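July, bench notes, thickness gauge on line 2 (Kosammont frame, Lastcombe heads)

Started 07:40. Carried on with the drift check from last time. Both heads warmed up for 90 minutes before the first reading, air gap left as found.
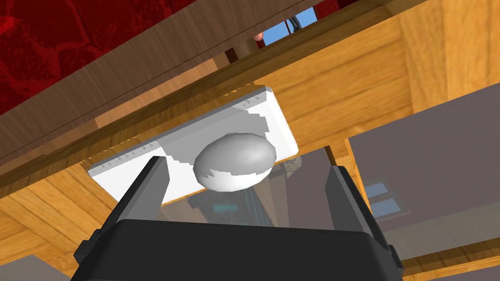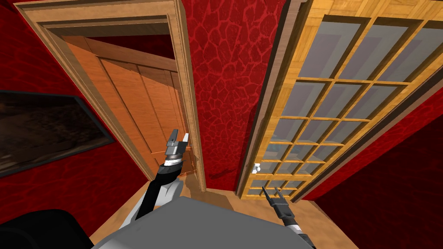
Simulation renders: egg on the white tray (first), the two doorways (second).

Zero taken on the 5 mm reference plate. Top head steady. Bottom head walked upwards for the whole of the first run and then settled. Swapped the signal cables over and the drift stayed with the head, so the cable and the input card are cleared. Swapped back.

Second run: 4000 samples, plate clamped, line stopped. Spread on the top head is what we had in spring. Bottom head is wider, with a step part way through that lines up with the cooling fan cutting in. Fan mount is the old Drernholm bracket, and two of its rubber washers have gone hard. Replaced all of them and repeated the run. Step gone, spread still too wide.

Rogelio Panganiban thinks the window on the bottom head is fogging from inside. Took the cover off: faint bloom on the glass, seal flattened on the cable side. Cleaned it, fitted a new seal, ran the purge air up and left it over lunch.

Third run at 13:20, same settings. Bottom head now close to the top one. The offset between them moved by up to 56 counts against the old calibration – needs a full recal before the line goes back on strip, not just a new zero.

To do:
Recal with the full plate set, thin to thick and back again
Order seals and washers
Check purge filter
Mark the old calibration file as superseded – do not delete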